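Robot Arms and Cells > Software and Add-ons
Thread: Sterden Droler, is the placement package worth paying for?

binpicker_mo
Our shop is looking at Droler from Sterden. The quote from Prutow is $480 a year per arm, or $408 if we pay up front before the end of April. The pitch is that you guide the arm through a placement by hand a few times, tell it which part of the move is the contact part, and it handles small differences after that. We want it for putting flat parts into upright racks. Thin parts, narrow slots, tool hanging down from the gripper.

I've read the product page and I still can't tell what it does that a taught point and a slow approach wouldn't. Has anyone run it on something that isn't a peg in a hole? Every demo is a peg in a hole.

slatbed
I've got the trial on one arm. My test piece is a steel cleaver going into a wooden dish rack, the kind with dowels on a front bar and a back bar. I picked it because the blade is flat and wide and it's close to what you're describing. The rack is also cheap and not very straight, so no two slots are quite alike.

What I can report so far:

Setup took an afternoon, and most of that was the network part. The installer wants a fixed address on the arm controller and the manual only mentions it in the appendix.

Teaching is easy. You put the arm in free drive, walk it over the rack, lower it, open the fingers, and mark the contact segment on the timeline afterward. You can trim the recording, and you should, because it keeps every wobble of your hand.

The search part is a mode called Sin. It moves the tool side to side in a small wave while it pushes down lightly, until the force drops off. For a flat blade between dowels this is what you want, as long as you set the wave to run across the slot. By default it runs along the tool X axis. On my setup that was along the slot, so it did nothing useful until I changed it.

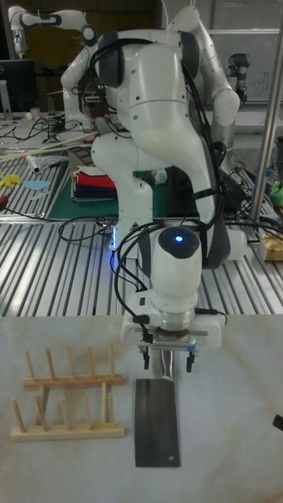 Cleaver in the gripper, rack to the left of it.

I grip by the handle and let the blade hang. Keep your approach height low and you lose less time in the slow segment. The blade sits very close to the tabletop there, closer than I'd run it in production.

I'll post again when I've worked through the rest of the trial.

torque_and_tea
Nice clear report, thanks. My question is what happens when the grip isn't the same every time. With two fingers on a handle there's a lot of blade below the pinch, and a small angle error at the top is a big one at the bottom edge. Does Droler know anything about that or does it assume the tool is where it was when you taught it?

slatbed
It assumes. There's no check on how the object sits in the fingers. If the cleaver has turned in the grip, the Sin search can cover a little of it and after that you get a timeout. The timeout is handled well, I'll give them that. It backs off straight up and stops with a message that makes sense.

oldgantry
I'll be the one who disagrees with paying for this. You can write a side-to-side search in the native script on nearly any arm with force readout. Move down until contact, shift sideways, watch the Z force, stop when it drops. I did this years ago for seating trays and it's still running. $480 a year, per arm, for a loop.

And if the grip isn't repeatable, fix the grip. Put a notched pad on the fingers so the handle can only sit one way. Then you don't need a search at all, you need a rack that's bolted down.

binpicker_mo
I'd agree if I had you here to write the loop. We have one person who can script and they're busy with something else until summer. The reason I'm looking at this is that the people on the floor could teach a new rack without asking.

oldgantry
Fair, but ask yourself what they do when it times out. They'll come and find your one person.

wristflange
We've had Droler since version 1 and we're on version 2 now. Both of you have a point. The loop is simple. What we got for the money was the timeline editor and the logs. When a placement goes bad I can pull up the force trace and see whether it hit the top of the divider or jammed halfway down. I could have built that, but I didn't for several years, so I probably wasn't going to.

Things I don't like: the license is tied to the controller, so a swapped controller means a call to support. Phone support is another $78 a month through Prutow if you want it, and email replies are slow without it. Also the manual translates badly in places. The section on payload has you entering the tool weight twice in two different windows and it isn't clear which one wins. It's the second one.

torque_and_tea
The payload thing would explain a lot. We tried it last year and got false contacts in mid-air whenever the arm changed direction. We gave up and sent it back inside the trial window.

wristflange
Yes, that's the usual cause. Cable drag does it too. If the cables are strapped tight along the arm and then loop loose near the wrist, they pull differently depending on the pose. Re-zero the force reading right above the rack, with the arm in the pose you'll use for the descent. There's a checkbox for it under the segment settings. It's off by default and I think it should be on.

slatbed
Confirming the checkbox. I was seeing a few false contacts as well and they stopped once I had it on.

More from the trial. I spent this round on the descent speed and on what the package does with a tilted blade.

Speed: the slider in the teaching window scales the whole recording, contact segment included. I wanted a quick approach and a slow contact. You have to split the segment first, then each piece gets its own slider. It's in the manual but easy to miss.

Tilt: with the blade a little off vertical, I ran it both with Sin on and with it off. With it off, the blade landed on a dowel and the arm stopped on the force limit. With it on, it found the gap more often than I expected, but when the tilt went past what I'd call slight it rubbed down the side of the dowel, and I could hear it. For wood that's fine. For a finished part I'd be worried about marks.

Release: this is the weak spot. When the fingers open, the cleaver drops the last bit and leans wherever it likes. There's an option to hold a light push during release, but it pushes straight down and what I'd like is for it to follow the part into its lean. I wrote to Sterden about it and got a polite answer saying it's been noted.
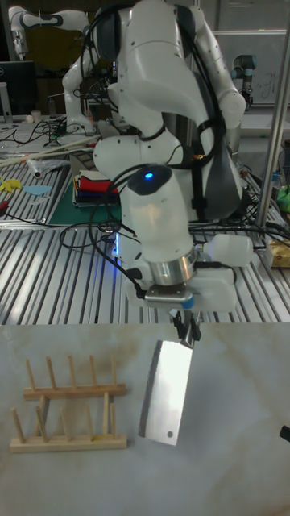

slatbed

The blade has a bit of tilt to it there. I leave the rack loose on the table on purpose. Bolting it down would make the results look better, but our real racks get carried around and put down by hand, so loose is the honest test for us.

oldgantry
You're testing with a loose rack and a part that hangs crooked, then grading the software on how it copes. I get why, but binpicker should read those results knowing that a fixture would remove most of the problem for less money.

slatbed
A fixture for each rack, in our case. We change racks often. For one rack that never changes I wouldn't buy this either.

pinchpoint9
Side question, is anybody bothered that the test piece is a cleaver? I'd use a dull steel plate of the same size. You're standing next to it in free drive with your hands on the arm.

slatbed
I teach with a plain plate clamped in the fingers and switch to the cleaver for the runs, with everyone standing back. Should have said so in the first post. Please do it that way if you copy this.

pinchpoint9
Good, that settles it for me. It might be worth telling Sterden to put a line about it in the manual, since they say in the brochure that it's suitable for kitchen tools.

binpicker_mo
This is all useful. A couple of follow-ups for slatbed or wristflange:

Can you copy a taught placement to the next slot over, or do you teach each one?

Does the prepaid price renew at the same rate?

wristflange
Copying: yes, with an offset. You teach one slot, type in the spacing, and it makes the rest. It trusts your number completely. If the spacing on the rack varies, which it does on anything with dowels pressed in by hand, the far end will be off and you're leaning on the search. I teach the first and the last slot and let it divide the distance. There's a menu item for that called Span.

Price: ours went back to the full $480 on renewal. We asked Prutow and they gave us $408 again, but we had to ask, and they wanted the payment up front the same as before. Get it in writing.

torque_and_tea
If you get the trial, my advice is to do the payload windows and the re-zero first, before you teach anything. I wish I'd had this thread last year. I might give version 2 another go.

oldgantry
And if the trial doesn't work out, send me a message with the arm model and I'll pass along my tray script. It's ugly and the comments are mostly swearing, but it runs.

binpicker_mo
Will do, thanks. I've asked Prutow for the trial and told them we want the renewal price on the quote. They said the trial key comes by email and needs the controller serial number, so that's tomorrow morning's job. I'll use a steel plate and one of our own racks, unbolted, and then the same rack bolted down so both sides of this argument get their numbers.

slatbed
Do post the force traces if you can export them. The export button is under the log window, right-click on the run. It doesn't show up anywhere else in the menus.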